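Re: [Raron-laundry] folding long sleeves without the lump
From: Janelle Tolentino
To: the Raron list

On September evenings, Wendar wrote:
> I've tried the thirds method on my daughter's long-sleeved tops and
> I always end up with a fat lump where the cuffs land. Towels I can do
> all day long. Does anybody have a way that works on thin jersey? And
> what do you all do with the stuff waiting its turn?

Oh, I have feelings about this one! I fought with that lump for 2 years before I changed anything, and the fix was mostly about getting the shirt properly flat before I made a single fold. I mean flat flat, sleeves pulled out, no bunching under the arms. I used to do it on the bed and the bed is terrible (too squishy), so now everything gets done on a hard table.
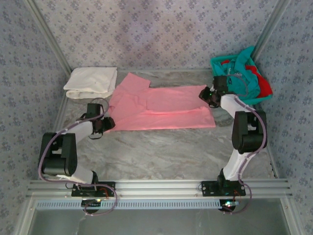

I do towels first and park them at the back, so the middle stays open for whatever I'm folding. Anything waiting stays crumpled up in the basket in the corner, and I don't care how it looks in there. Londberg posted a while back about sorting it all by color beforehand – I tried it for one load and got bored.

So, Wendar, for the tops:

1. Lay it out and smooth from the collar down to the hem with the flat of your hand. Thin knits creep, so go slowly.

2. Fold one side in toward the middle, then bring that sleeve straight down along the body. Don't double it back across! That's where my lump came from.
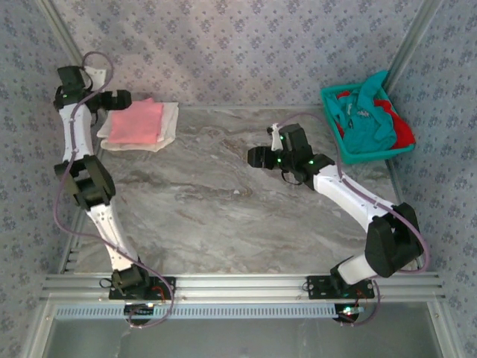
3. Same again on the other side, with the second sleeve lying next to the first one and not on top of it. Then up from the hem in thirds, or in half if your drawers are deep.

The hems are worth a look before you do the last fold. Soft jersey likes to roll at the edges, and if you fold it rolled it'll come out of the drawer with a crease you have to iron. I just run a finger along the band.
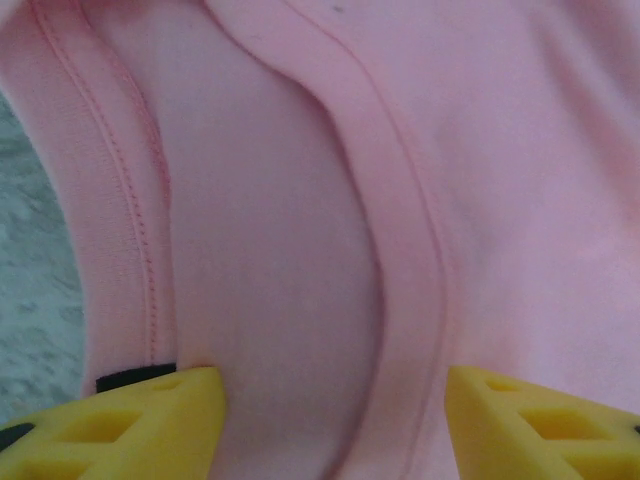

Pink knit, with the hemmed band curving down on the left.

Arango, you asked last month if this works for sweaters – kind of? The thick ones I only fold in half. Let me know how the cuffs come out, Wendar.

Janelle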